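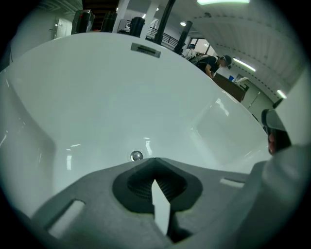
Overflow plate and drain stopper, both in chrome.

Halance Freestanding Tub by Vatero

We've wanted a deep soaker in the range for years, and the Halance is the one we kept coming back to! It's a glossy white freestanding tub with smooth curved walls, so you can lean back at either end and stay there until your fingers wrinkle.

The shell weighs 115 pounds empty -- two people can carry it up a normal staircase, though we'd take the bathroom door off first. Filling takes around 6 minutes with a good floor-mounted faucet (the Clesell filler is our favorite with this one, and it's sold separately).

Cleaning is easy. Warm water, a soft cloth and a little dish soap will do it. Please skip scouring powder, even the gentle kind.

In the box: tub, overflow plate, stopper, leveling feet, 2 spare washers and a printed floor template.

Showroom: Okafor Bath, lower level, open until 6 p.m. Climb in and try it, shoes off!

Warranty: 3 years on the shell and fittings. Matching bath tray back in stock in May.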